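Gripper Comparison in Simulation: Frequently Asked Questions

Last updated Tuesday, March 17, 2026

What are you comparing?
Two sets of finger settings for the same parallel gripper, named Preltelwood and Goodwin after the people who wrote them. The arm and the controller stay the same for both.

How many trials does each one get?
2000 in total, split into batches of 200. A batch is thrown out only if the simulator crashes partway through it.

Which tasks are in the set?
Small household pick and place jobs. In the cup task the gripper has to keep hold of a tapered cup above a bowl, with a pump dispenser close by. Touching the dispenser counts as a fault even if the cup stays in the fingers.

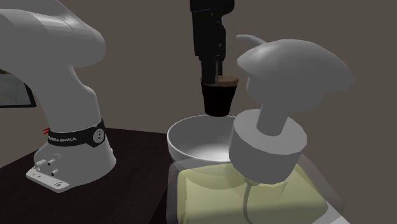
Why run this in simulation first?
We can repeat the same start position exactly and change one setting at a time. Real arm time is limited, and we would like to spend it on settings that have a chance.

Does a good score carry over to the real arm?
Sometimes. Contact with hard, smooth objects has carried over fairly well for us. Soft objects have not, and we list those scores separately.

What about reaching into a bowl?
Reaching in is scored on its own. The fingers have to go down past the rim, and the wrist has to stay clear of it. Goodwin opens wider, so it needs more room on the way down.
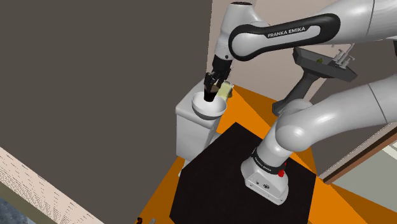
Flomivstead Robotics Group, Manipulation Team

Which camera view should I use for scoring?
Any view that shows the fingertips at the moment of contact. If the dispenser or the arm blocks them, switch views and write the change in the log.

How far along are you?
Preltelwood has finished 958 trials. Goodwin started later and is on its second batch. We expect both to be done in August.

Can I submit my own settings?
Yes. Use the Brimine template and keep the closing force at 40 newtons or less. Files above that limit are rejected when you upload them.

Who do I contact?
Beverley Lowther handles access and log files. Please include your batch number.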